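Brarnport Travelers' Circle
Minutes of the August meeting, back room of the Parry Hotel, 7:00 p.m.

Present: Dayana Alvarado (chair), Angharad Bevan, Soledad Cortés, Haris Tomić, Irina Ghiță (minutes).

1. Previous minutes
Approved, after Mr. Tomić asked that "complained at length" be changed to "spoke." Changed.

2. The airport shuttle
Ms. Bevan reported on the Onska shuttle, which the Circle used in the spring on her recommendation. The quoted fare was 18 dollars a head. The fare charged was 32. The company has now replied to her letter and explains that the difference is a "terminal access adjustment." Ms. Bevan wrote back to ask how one might take an airport shuttle without accessing a terminal. No answer so far.
Mr. Tomić spoke.
Agreed: Ms. Bevan to request a refund of the difference for all members who kept their receipts. Ms. Cortés asked whether a photo of a receipt that had been through the laundry would count. Ms. Bevan to look at it.

3. Fall trip to Standberg
Ms. Cortés has quotes from two guesthouses, both near the harbor. The first includes breakfast. The second includes "breakfast opportunities," and she has asked them to expand on this. Total for the group at the first place comes to 1420 dollars for the weekend, tax included, and she has that in writing.

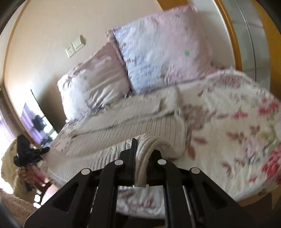 Discussion of rooms followed. Ms. Alvarado will not share with anyone who gets up before 6:00. Mr. Tomić gets up before 6:00. Four members have asked for the ground floor, and the guesthouse has two rooms there. Ms. Cortés will draw names and does not wish to be telephoned about the result.
Moved by Bevan, seconded by Ghiță, to book the first guesthouse. Carried, Mr. Tomić abstaining until he hears about the parking.

4. Getting there
The train is cheaper and the bus is direct. Members spoke for both until 8:15, several of them twice. Ms. Alvarado pointed out that the same discussion appears in last year's minutes, and read some of it aloud. Deferred.

5. Tipping guide
Mr. Tomić's draft tipping guide was circulated. Members thanked him for the work and felt that "nothing, unless they carry something heavy" might be softened. Redraft for next time.

6. Other business
The umbrella left behind in June is still at the front desk.

Closed 8:50 p.m. Next meeting in the same room, if the hotel hasn't rented it out again.

I.G.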